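Sullmont Sorting Task Pack

A simulated tabletop task for testing grasp policies before they go on hardware. The pack includes 900 training episodes and 700 held-out ones. Room, lighting and table are fixed.

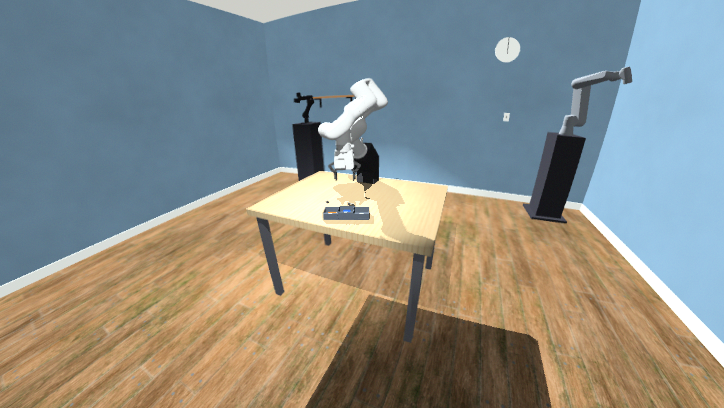 Results with Tritari

Signe Tveit trained the Tritari policy on wrist views only, then added the room view. Adding it cut missed grasps by nearly half. Most remaining misses were small parts outside the bin, like the two white screw-like pieces lying on the bare wood. 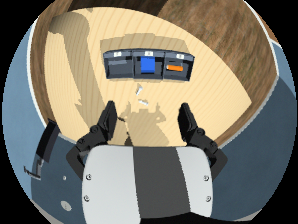

Comments

Gomlow: Does it load in Sayce 2?

Signe Tveit: Yes, patch due in January.

pkd: Shadows are a nice touch.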